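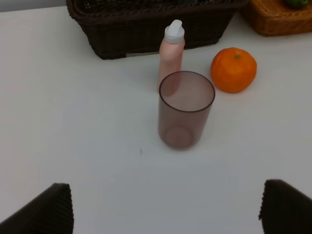

Kalton has picked up the Wunthorpe Talent Pageant for two seasons, and the final will go out live on its main channel next March. The network announced the deal on 8/15/26, and it is terrific news for a show that has spent most of its life on a local station with a signal that gave out somewhere past the river. The broadcast gets a new stage, a new title sequence and a softer color scheme that drops the old red and gold. Think of the smoky mauve-brown of the cup on the white tabletop, with the pale pink of the bottle behind it, and you're close to what viewers will see on the curtains and the judges' desk. The gold sash stays, happily. People in Wunthorpe would have had something to say if it hadn't!

The pageant has always been an odd and lovable mix. Contestants sing, tap dance, recite, juggle, play the spoons, and then come back in evening dress to answer a question from the judges. There is no age limit and no swimsuit round, and there never has been. Last season drew 121 entries, a record, and the organizers say they are hoping for a lot more now that the final will be seen well outside the county.

Under the agreement, Kalton takes the live final and a highlights show the following night. The early rounds will stream on Mivelo, which already carries the network's cooking and quiz programs. That's a big change for fans who live too far away to drive in for the heats and who have had to make do with shaky clips and phone calls from relatives. The streams will be free to watch with a Mivelo account, and each heat will stay up until the final is over.

"We have wanted this show for a long time," Kalton said in its announcement. "It is warm, it is unpredictable, and there is nothing else like it on our schedule. We intend to leave the good parts alone."

That last promise will please regular viewers, who have seen other regional shows lose their character after a network moved in. The pageant's organizers said they keep the final word on judges, rules and the running order, and that the local host will stay on for both seasons. The house band stays too (trombones and all). Kalton has the say over camera positions, graphics and commercial breaks, and the live final has been set at two hours, a little longer than the old broadcast.

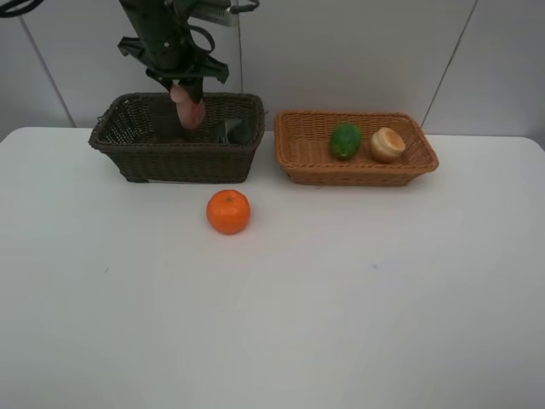
The running order will still be decided by a public draw on the afternoon of the final, and this year the draw goes out live for the first time. It's a wonderful bit of theater. Every finalist writes a name on a card, the cards are folded, and the whole lot goes into a basket on the stage, a plain wicker one along the lines of the dark brown basket on the white table here. The youngest finalist does the picking. In past years the local station showed a caption with the results just before the opening number, so most of the audience at home has never seen the faces people make when they find out they're going first. Mivelo will carry the draw in full, and Kalton plans to use the best moments in the opening minutes of the live show.

The final will be held at the Yeo Theater, the pageant's home since it outgrew the school hall. The theater seats 2000 and has sold out for the final several seasons running, so anyone hoping to be there in person should move quickly when tickets go on sale this winter. Season passes from the old local arrangement will be honored. A block of seats will be taken out for cameras, and the theater says passholders in those rows will be moved forward at no charge.

Auditions open in the fall at the Yeo and will run over several weekends. Acts can sign up alone or in groups, and past finalists are welcome to try again. Backing tracks must be handed in before the heats. Animals are allowed if they are part of the act, though the theater asks for a phone call first.

Kalton has not given a start time for the live final, and said the rest of its March lineup will be released later this year. The highlights show will include a look back at winners from the local broadcasts, including some footage that was thought lost until the station cleared out its tape room.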